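Speaker notes — "Moving a small office without losing a week"
Skosby facilities evening, 2025-06-18

Opening (keep it short)

Say who we are. We run offices for small firms, mostly between ten and forty desks. The talk comes out of the Lostimville move, when the whole company went from the second floor on Conceição Street to the Skarmont building over one weekend in November.

Don't read the slide. Ask for hands: who has moved an office in the last two years? Who would do it again with the same mover?

Slide 2 — the inventory

Start the inventory six weeks out. Ours had 618 lines. It went up to 673 when people opened their drawers. Tell them to expect that.

Each line needs an owner, an old location, a new location and a yes or no on whether it moves at all. We left out the last column the first time and paid to truck old binders across town and then to have them shredded.

Point to make: the sorting is the work. Carrying is the cheap part.

Slide 3 — packing and bags

Crates for paper and books. Clear bags for cables, remotes, adapters and anything else that gets lost, because people will open an unmarked box but they'll look into a clear bag first. Write on the bag before it's filled. Marker doesn't take well on a lumpy bag.

Have one agreed surface per room where the bags go. Floors get walked on.

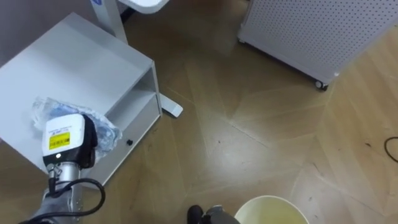

Clear plastic bag on top of a white cabinet.

Cabinets: empty them, lock them, tape the key inside an envelope with the cabinet number on it. The envelopes travel with a person and never on the truck. If someone asks about moving cabinets full, say that some movers allow it for low ones. Get it in writing.

Slide 4 — the mover

Get 3 quotes. Make them all walk the route, including the elevator at the far end. The quote we took had the elevator time in it, and the lowest one didn't.

Ask about insurance per item and per load. Ask who takes the empty crates back and when. We had 87 crates in the hallway for nine days.

(Pause here for questions if we're ahead of time. If not, go straight on.)

Slide 5 — desks and the first morning

Floor plan taped to the door of every room. Desk positions marked on the floor with painter's tape before the truck arrives.

Sit-stand desks need power at the right end, so check the outlet against the plan. Run each one all the way up and down before anyone puts a monitor on it. 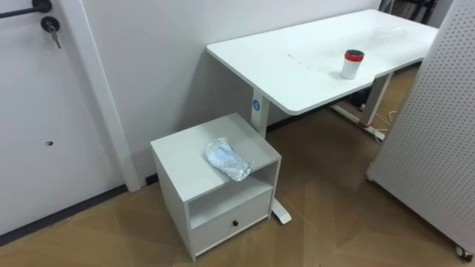

The other thing for the first morning is coffee. It sounds minor, but if the kitchen isn't working by eight, people leave the building and come back at ten. Set up the kitchen second, right after the network.

One person stays at a help table until noon with spare power strips, a screwdriver set and the printed inventory. Problems get written on the list with a room number. No hallway requests.

Slide 6 — what we'd change

Start the internet order earlier. Ours was late and we ran on phones until Tuesday.

Label both ends of every cable.

Leave contact slide up during questions. Handouts are by the door, and the blank inventory sheet is on the back page.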